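Looking After Wooden Game Boards (and Anything Else Flat and Wooden)

I love a wooden board. Chess, checkers, backgammon, the cribbage board my aunt kept in the drawer with the takeout menus, all of them. They last for decades if you give them a little attention, and most of the attention is so easy you can do it while dinner is cooking!

Start with dust. A dry, soft paintbrush gets into the corners and along the edge of the border better than any cloth. Brush toward yourself, tip the board over the trash can, tap twice, done. If there's sticky stuff (juice, jam, somebody's thumb) use a cloth wrung out until it feels barely damp, with one small drop of dish soap on it. Wipe with the grain and dry it right away. Please don't run it under the tap.

White rings from mugs scare people, and they shouldn't. Most of them are moisture sitting in the finish. Put a dry cotton T-shirt over the ring and go over it with a warm iron, no steam, for a few seconds at a time. Lift, look, repeat. I got one off a sideboard last July that had been there since before we moved to Travorard, and I was so pleased I called my sister.
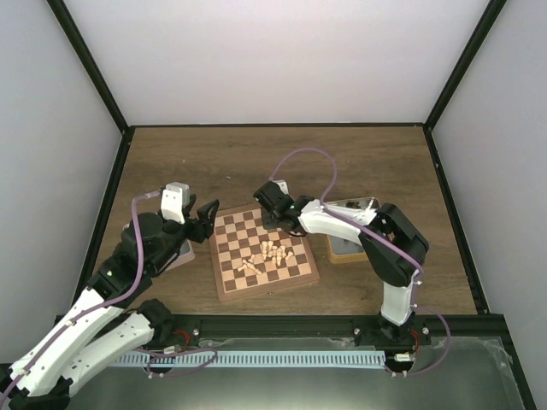 Wax is my favorite part. I use plain paste wax, a dab the size of a pea, rubbed on with an old sock and left until it goes hazy, then buffed with the other sock. Twice a year is plenty. On a chessboard with alternating dark and pale squares like this one, do the pale squares first with a clean bit of sock, or you can drag color across from the dark ones if the old finish is worn. Get the border too! It takes all the handling. And move the pieces right off before you begin, even if they're only lying in a couple of heaps on the near half, as they are here. I've tried to wax my way past a pile of bishops and it's no fun.

For a scratched or rough border, go gently with 480 grit paper, then a tack cloth, then 1000 grit if you want it silky. Anas Smadi, who taught the evening woodworking class I took, made us close our eyes and feel for the rough spots with our fingertips, and I still do it. You'll find things you'd never spot by looking.

Storing it: flat, indoors, away from the radiator. A board leaned against a wall all winter can warp. If yours has a slight bow already, lay it hollow side down on a towel with 2 heavy cookbooks on top and leave it for a week or so. It doesn't always work, but it's worth a try before you pay anyone.

Felt pads on the bottom corners, by the way. Cheap, quick, and your table will thank you.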